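Review: the Flelden two-arm sorting table, seen at the Lirnex open day

I went to the open day with a fairly specific question. Our workshop packs small mixed parts into tubs by hand, and I wanted to know if a two-arm table setup is something a small outfit could live with. Lirnex had the Flelden table running for most of the afternoon, with toy blocks standing in for parts. Visitors could stand as long as they liked, and I stayed for over 85 minutes, minus a coffee. 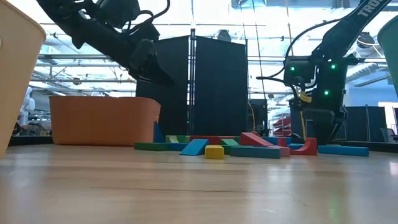
Skirkedside, December

Flelden sells the table as a package: two arms, two grippers, the mounting hardware, the control computer and a year of support. You supply the bins and the things to go in them. Máté Veres ran the afternoon session and took questions while the arms worked, which made it easier to ask about what was happening at that moment.

The job was simple to explain. Loose blocks go on the wood between the bins, and the arms pick them up and put them away by color. The shapes were a fair mix. Plain rectangular blocks are easy for almost any gripper, but there were also wedges, an arch and a small cube in there, and those are closer to what I deal with. I have parts with sloped faces that slide out of everything.

In the 8 runs I wrote down, the long blocks gave no trouble. The wedges were slower. Twice a gripper closed on a slope, lost it, backed off and came in again from a different angle. Both times it got the piece on the second try. I would have liked to see what it does after a third or fourth miss, but that didn't come up while I was there. Veres said it skips the piece and comes back to it at the end of the run.

Speed is the weak point. A person would clear the same pile much faster, and he didn't argue with that. His case was that the table can keep going through a lunch break. Fair enough, but for a shop my size the lunch break is 30 parts, maybe fewer.

What I liked most was how the two arms share the space. The grippers work very close together over the pile, and I kept waiting for them to knock into each other. I didn't see it happen. One slows down, the other finishes, and then the first one carries on. Leonilde Amaral, who handles installations for Flelden, told me that part took longer to get right than the picking did.

Noise was low. I could talk at a normal level standing right at the barrier. The gripper motors make a short whine when they close and that is about all you hear in a room with people in it.

Setup is more work than the brochure suggests. Amaral put it at 2 days for a new site, including the frame, the cabling and teaching it the bin positions. You also need more floor than the tabletop itself takes up. The computer has to go somewhere, cables need a route, and you will want a clear strip on every side so people aren't leaning in. I'd measure twice before ordering.

Bins are less fussy than I expected. They don't have to match, and any plastic tub with a reasonably wide opening should do. If you move one, though, you have to tell the software. Veres shifted a bin a hand's width to show us and the next block landed on the table beside it. Re-teaching the position took a couple of minutes at the screen.

I asked about the price and got a range, so I won't print it. It is in the same bracket as the Rocha single-arm cell I looked at last spring. The Rocha is quicker on identical parts and easier to move. The Flelden does better with a mixed pile, and the second arm means you can put bins at both ends of the table without long reaches.
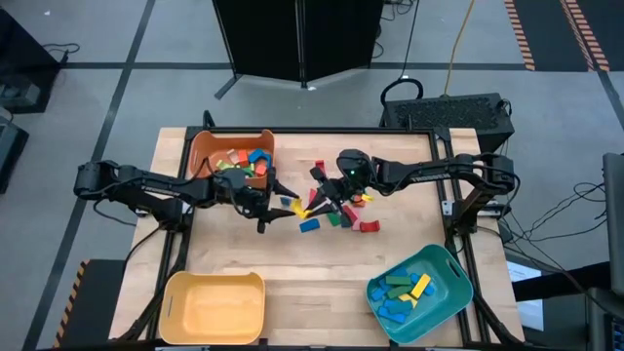 Who it would suit

A shop or a school lab with mixed small parts, no great hurry, and one person willing to learn the software. Amaral said most buyers so far are training centers, and I can see why. You can follow what the arms are doing, and a dropped block does no harm.

I wouldn't buy it for a packing line. I also wouldn't buy it for anything oily or very thin until I'd seen it tried. They offered to run a tub of my own parts if I send them in, and I plan to - mostly brackets and a few of the sloped clips. If the clips work, I'll add the results to this page.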